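November, bench notes, table top

Second pass at the pale table. Moved everything over to the side first and wiped the top down with the Prallia cleaner, 2 capfuls in the small bucket, then clean water. Sanne had left a note asking whether the finish was worth sanding back. I'd leave it. It's smooth enough and the 300 grit would only make work for us.

Still can't decide if the grain is real or printed. The long lines run on the diagonal, close together for a good stretch and then opening out, and there's a big loop with an oval in the middle of it. Jagadeesh says printed, and that the loop will repeat somewhere if we look. I haven't found a repeat.
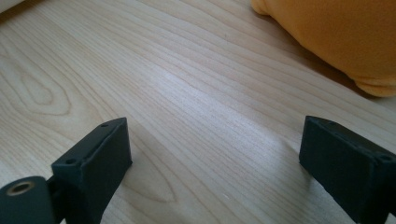 Window light gives a bluish glare across the middle, and it hides marks. Best to check from two sides before calling it clean. I missed a small whitish fleck and a dark speck that way. Try a fingernail on both before getting the scraper out.

The orange plush can stay on the table for now. Felt pads for the feet are in drawer 29. Ask Vasiliki if the Jalmont wax is still good, the lid was off.

Comments (3)

Jagadeesh P.: Still say printed. Look at the edge where the top meets the side.

Styliani: Wax has gone hard, I binned it. More on order from Becerra.

Sanne B.: Fine, no sanding.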